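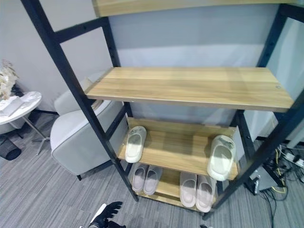

GALLERY / Gripper trials

Shelf reach, Baysal hand. Slides on the two lower shelves, pairs on the bottom one, a split pair above. Black hand coming in low, going for the bottom shelf.

Posted 3 Nov 2023

Quick page, more notes than pictures. We've been swapping hands on the same arm since June and people keep asking which one we like. No winner yet. Two hands in the running – the Baysal (articulated fingers) and the Pister, a plain parallel jaw. Same arm, same head camera, same shoe shelf. Controller is the Drirell box, stock firmware, we only touched the speed limits.

Full count so far is 3411 grasps logged, good and bad. Slides only. Laces are a whole other problem and we're not there yet.

What we look at on the shelf task:

Bottom shelf. Hardest for both. Wrist has to drop and pitch almost flat, and the knuckles on the Baysal are wide, so it clips the shelf above if you come in too steep. Pister is slimmer, gets in easier, then can't do much once its there. Pinch the strap or go home.

Pairs side by side. Baysal can get one finger inside the strap and pull a single slide without dragging its neighbor. Not always. Pister tends to shove both.

Single slide, tilted. Thick sole is a good target for the jaw. Best numbers the Pister has. Baysal overthinks it – closes thumb first, tips the thing over, regrasps.

Toe hanging over the front edge. Easy for either, we use it as a warm up. If that one fails somthing is wrong with the calibration, stop and redo it.

Side rails. Black metal, full of little holes. Depth from the head camera gets noisy there, so we mask them out. Took 400 runs to admit that was the issue.

Cycle times: limit is now 800 ms for finger close on both hands. Faster looks great, drops more.

Still to do: Arkerham suction cup on the same shelf, same slides, same start pose. Mount adapter is on order. Also want to try a wrist camera, becuase the head view loses the fingertips as soon as the hand goes under a shelf.

Log files on request, use the contact form. Say which hand you want, the folders are big.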